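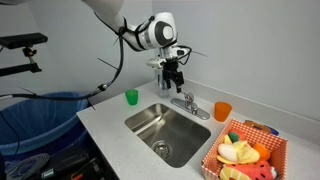
29/02/2020

I have been meaning to write about my grandmother's soup for the longest time, and a leap day seems as good a day as any (an extra day! I ought to do something with it). She made it every week of my childhood in the little house on Gresside, and she never once wrote it down. When I asked her for the recipe she'd say "enough beans" and "a good piece of onion" and then go off on a story about the neighbors, and by the time the story was over the pot would be on and I'd have missed the whole beginning.

She'd have been 83 this year, and back in December I decided I was going to get it right. I'm now on my seventh try. The first few were fine – perfectly nice bean soup, the kind you'd eat without complaint on a cold night – but they weren't hers. Hers had a sort of smoky sweetness at the back of it, and the broth was cloudy and thick enough to coat the spoon.

Then I got to talking with Demetrio Cantero, who grew up two doors down from her and ate at her table at least as often as I did. He told me she always fried the paprika in the oil for just a few seconds before anything else went in, and that she mashed a ladleful of the beans against the side of the pot near the end. I must have watched her do that a hundred times and thought she was only stirring!

So the latest batch had the paprika in first, two onions cooked down very slowly, a bay leaf, and beans that had soaked for 11 hours (I'd planned on 10, but I slept in). I let it go on low most of the afternoon with the window open a crack and the radio on, and my sister came by and stood at the stove with the lid in her hand and didn't say a word for a bit.

It still wants something. She thinks a splash of vinegar, and I think a ham bone, and we've agreed to try both next time, in separate pots. If your family makes anything like it, do write and tell me what goes in yours.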